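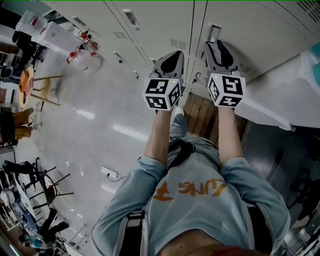
Pinças manuais com marcadores, uso junto a armários.

Varneo 191 – Carrinho de serviço para cabine de aeronave

Referência: VRN-191
Fabricante: Ruppert
Distribuição: Cimer

O Varneo 191 é um carrinho de meia profundidade para galleys de aeronaves regionais e de corredor único. Estrutura em perfis de alumínio anodizado, painéis laterais em compósito e porta frontal com dobradiça contínua. A abertura da porta permite rebatimento total sobre o painel lateral.

Características técnicas
Carga máxima: 40 kg
Gavetas: 7, em guias moldadas
Rodízios: giratórios, com banda de baixo ruído
Travão: pedal duplo, verde e vermelho
Fecho: trinco rotativo com posição de bloqueio
Compartimento superior para gelo seco: opcional

Compatibilidade
Dimensões exteriores conforme o padrão Flanda. Para galleys com outro padrão, confirmar a folga lateral e a posição dos batentes antes da encomenda.

Manutenção
Inspeção visual dos rodízios e do travão a cada 3 meses. Os rodízios substituem-se sem desmontar a base. Não utilizar solventes clorados nos painéis em compósito. Após reparação da estrutura, repetir o ensaio de retenção da porta.

Fornecimento
Prazo de entrega: roughly não aplicável a unidades em stock; restantes sob consulta. Gavetas e chapa de identificação incluídas. Peças de substituição encomendadas em separado, com indicação do número de série.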